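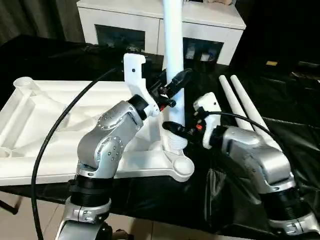 Do you need glue or screws to put together a push-fit plastic stand?

The legs on a stand of this type are held by friction in round sockets at the corners of the base. If a leg is seated all the way down it won't wobble, and you can still take it apart later. Glue makes that impossible and fills up the socket if you get the angle wrong.

These instructions were written for the small Trillard stand with a square base, four legs and a matching top. The Galleo one goes together the same way apart from the caps. Allow 15 minutes for the first one.

What you need

The stand, a rubber mallet, an old towel and a damp cloth. A mallet from the kitchen drawer will do, but don't use a steel hammer on the plastic. Cover the table with a sheet or an old tablecloth before you start. The underside of the base has ribs that will mark a varnished top.

Unpacking

Open the carton flat so nothing stays behind in the flaps. Take everything out and keep the carton until the stand is standing up, in case a part has to go back.

Look inside each socket. There is sometimes a thin thread of plastic left over from molding, and it will stop the leg from going down. Pull it off with your fingers or trim it with a knife. Wipe out any dust.
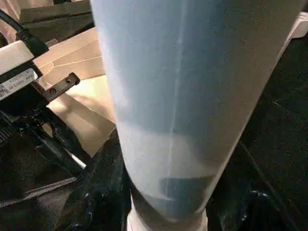
Pale blue translucent piece, with cardboard behind it.

Sorting the legs

The legs are tapered, so the two ends are different sizes. Lay them side by side, all pointing the same way. Deok-su Seo, who put together 7 of these for our reading room in April, had to redo two of them after picking up legs the wrong way around. Try an end in the socket by hand. The right end slides in and starts to grip before it reaches the bottom. The wrong end either won't go in or rattles.

Putting it together

1. Set the base down with the open sockets facing up. The raised rails should be on the same side as the sockets.

2. Pick the corner nearest you. Hold the base down with one hand and bring the first leg straight down into the socket with the other. Twist a little as you push. Keep your grip low on the leg - pushing from the top makes it lean. Leave the others lying on the sheet until this one is upright. 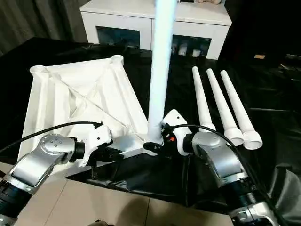 3. Do the opposite corner next, then the remaining two. Check from the side that all four legs come up to the same height. If one is high, fold the towel over its end and tap it with the mallet.

4. Lower the top onto the legs. Start all four corners before you push any of them home, then work around in a circle, a little at each corner.

5. Turn the stand over and press down on each corner of the base. Turn it back and try it on a level floor.

If it rocks

Check the floor first. Then find the leg that sits high and push it down again. A stand that has been in a cold garage can be stiff, so bring it indoors for 30 minutes and try again.

Taking it apart

Twist and pull, one leg at a time, with a knee on the base. Eun-seong Do uses a rubber jar opener for grip and I have started doing the same.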